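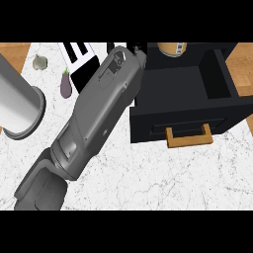
Why does a sourdough starter slow down in April when the kitchen is getting warmer? In my kitchen the heating goes off before the weather has caught up, so the overnight temperature drops even though the afternoons are milder.

April, 9:40 pm
Posted by the author of the Sedgwick kitchen diary

Fourth evening of checking the starter against the clock. The jar was fed at 7 this morning, equal weights of starter, flour and water, and reached double height a little before 3 pm. In February the same feed doubled by early afternoon with the radiator on. The difference is the night. The thermostat is now set to off from 10 pm, and the shelf over the fridge no longer holds its heat until morning.

I have moved the jar into the oven with only the light on. Last year I did this with the door shut and the starter got too warm, went thin and smelled of nail polish. This time the door is propped with a folded towel. I will take a reading at bedtime and another before the morning feed.

Flour is the other variable and I should have kept it fixed. The Lerel bread flour ran out and I switched to the Somari, which takes up more water. At the same hydration the dough is stiffer and the rise in the jar looks smaller than it is. A stiff starter domes and holds. A loose one climbs the glass and falls back. Comparing heights between the two tells me very little, so tonight's numbers go in a new column.

Today's loaf, for the record. Flour 437 g, water at 70 percent, salt at 2 percent, starter at 20 percent. Mixed at 3:10 pm, salt held back for half an hour. Folds every 30 minutes, 4 sets. The dough was slack after the second set and tightened by the third. I stopped the bulk rise at 7:30 when the sides had pulled in and the top had a slight wobble. Shaped once, rested, shaped again, and into the fridge in the long basket. It bakes tomorrow.

Yesterday's loaf was cut at lunch. Crumb even at the ends and tight along the bottom, with one tunnel under the crust. I put that down to shaping, as there was too much flour on the counter and the seam did not seal. Crust good. Flavor mild, less sour than I want. A longer time in the fridge should correct it. The last one had 19 hours and the next will have 33, with no other change.

The oven still runs cool on the left. I turned the pot halfway through and the color came out level. I have stopped using the convection setting for bread, because it dries the surface once the lid is off and the cut does not open any further.

Discard is building up. There is a full container in the fridge and I used part of it for crackers: discard, butter, salt, rosemary, rolled thin and baked low until dry. The first tray was too thick in the middle and bent when it cooled. The second was fine. Rolling between two sheets of parchment is easier than flouring the pin.

Driven by the same reasoning, I am cutting the daily feed in half starting tomorrow. A smaller jar needs less flour and throws off less discard, though it will follow the room temperature more closely, and that may spoil the comparison with this week.

10:55 pm. Starter at 76 F with the oven light on. Towel still in the door. Jar fed again, rubber band set at the new level. Next reading at 6:30.

4 comments
19 shares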